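Callent Hand Grippers, pair
Item 3519 | $337 the pair | Club price $300 for Rellomham entrants

I run the Drudley robot club and we've had our pair since March, so I'm a bit biased! You hold one in each hand, squeeze, and the jaws close. Each carries a cube with a printed square marker for tracking (please don't peel them, I've reprinted enough already). My students use them to teach laundry jobs, 20 tries per job, towels first, then whatever's on the rack. Small hands cope fine, though arms do get tired.

Spare jaws are on the Wattanapong parts page. 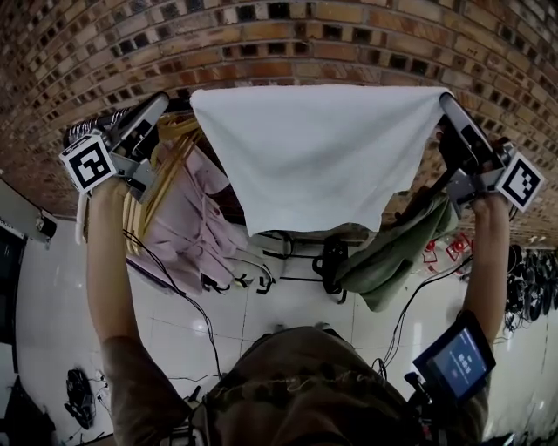 Do the spare jaws come in pairs, or do I need to order two for each gripper? Our club is down to its last set.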